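Care and Maintenance of Under-Sink Water Filters

Household Guidance from Sandberg Kitchen Services

An under-sink water filter requires little attention in daily use, but it does not look after itself. Cartridges reach the end of their service life, seals harden, and fittings that were tight on installation may loosen over time. The following guidance applies to the Reka and Jorik housings supplied by Sandberg, and most of it will serve for similar units from other makers.

When to change the cartridge

The standard carbon cartridge should be changed every 12 months or after 4000 liters, whichever comes first. Households that draw filtered water for cooking as well as drinking will usually reach the volume limit before the year is out. A noticeable drop in flow, or the return of a chlorine taste, means the cartridge is due regardless of the date. Write the month of installation on the housing label in permanent marker.

Changing the cartridge

Close the cold water valve under the sink and open the filter faucet until the flow stops. Place a shallow pan beneath the housing. The bowl unscrews counterclockwise with the wrench provided; pliers should not be used, as they mark the plastic and can start a crack. Lift out the old cartridge and discard it with household waste unless local rules say otherwise.

Wash the bowl in warm water with a few drops of dish soap and rinse it well. Remove the O-ring from its groove and wipe it clean. If it is flattened, nicked or stiff, replace it. A thin film of food-grade silicone grease is sufficient – petroleum jelly must not be used, as it causes the rubber to swell.

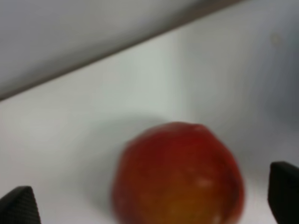

Seat the new cartridge squarely and tighten the bowl by hand, then give it a further quarter turn with the wrench. Open the valve slowly and watch the joint for several minutes. Run the faucet until the water is clear. Gray water at first is carbon dust from the new cartridge and is to be expected. Leave a dry paper towel under the housing overnight and check it in the morning.

Temperature and pressure

These filters are intended for cold water only. The feed should not exceed 103 degrees Fahrenheit, and the housing must never be connected to a hot line. Where household pressure is above 69 psi, a pressure-reducing valve should be fitted ahead of the filter. In unheated cabins and garages, drain the housing before the first frost.

After a period of absence

Water standing in a cartridge for more than a week should not be drunk. Run the faucet for five minutes on return. After an absence of more than a month, fit a new cartridge.

Replacement parts

O-rings are sold in pairs. Please quote the model number from the underside of the bracket when ordering, as the Reka and Jorik rings differ in diameter and are not interchangeable.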